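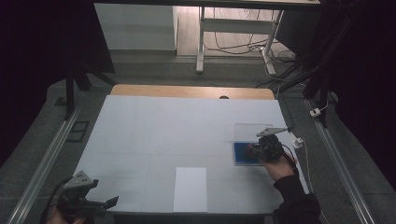

Skimirari: gallery of software work

Skimirari is the code that sits between the hand-held grippers and the policy training jobs. It covers time alignment, pose estimation, segment labelling and replay. This page collects notes on each part, with one entry per module. It was last edited on 2/14/21 by Sudheer Kaimal. Corrections go to him or to Lensa Adugna, who maintains the replay tool.

The session at the top of the page

Two grippers, one in each hand, with a head view covering both. The right gripper is over the flat blue object and the clear sheet; the left is low at the near edge of the table. Flat and transparent items are kept in the task list on purpose, as the depth module does badly on both.

White paper on a white table is another case we care about. The edge is easy for a person to find and hard for a threshold. The segmenter that shipped in June used a fixed contrast limit and dropped the paper in most sessions. The present one takes its limit from the local background and keeps it.

Clock alignment (Dinard)

Dinard puts all streams on one clock. Each gripper reports its own time, the head view reports another, and neither can be trusted over a long session. The module fits a straight line to the offset between each pair and resamples to the head view. If the residual goes over 17 ms the session is marked and left out of training until someone has looked at it.

Known fault: a stream that stops and restarts is fitted as if it were continuous. The fit then looks poor from end to end, and the log gives no hint of where the break is. For now, plot the offsets and split the session by hand.

Gripper pose (Nair)

Nair estimates the position and rotation of each gripper in the table frame. The state is held by an ordinary Kalman filter with constant velocity. We tried a smoother over the whole session, which gave cleaner paths but rounded off the short, sharp motions at contact, and those are the part the policy needs. The filter stayed.

When a gripper leaves the head view, Nair carries on from inertial data alone and widens the covariance. Poses above the covariance limit are written out with a flag. They aren't deleted. The training loader decides what to do with them, and its default is to mask the loss on that arm only.

The left and right grippers share one design, so swapped labels are a real risk. Nair checks them at the start of each session by comparing the first second of motion with the head view. A swap later in the session will not be caught.

Segment labels

A session is cut into approach, contact, move and release. Cuts are proposed from jaw opening and speed, then checked by a person. Thin objects cause the most corrections: the jaws are nearly closed before contact and nearly closed after it, so the opening signal says very little. For these tasks the proposal step now gives more weight to speed.

Lensa has asked that annotators mark "contact" at first touch, not at firm grip. Older sessions follow the other rule. The label version is stored in the session header, and the two must not be mixed in one training run.

Replay and planning (Kositier)

Kositier takes a cleaned session and checks whether the two target arms could follow it. Each path is sampled at 100 Hz, solved for joint angles, and tested for reach, joint speed and collision between the arms. The solver is started from the previous solution, which keeps it from jumping between elbow positions.

Of the last 2000 segments submitted, 43 failed. Most of the failures were joint speed at the wrist, where the operator had turned the gripper faster than the arm can. Slowing the segment down is allowed if the other hand is idle. If both hands are moving, the timing between them matters and the segment is rejected.

Collision checks use the table plane and the two arms only. Objects on the table are not modelled. A path that passes replay may still push something off the table.

Still open

Dinard: detect restarts and split automatically.
Nair: label check during the session as well as at the start.
Kositier: report the time of the first failure, not only its type.
Depth on clear sheet: no plan at present.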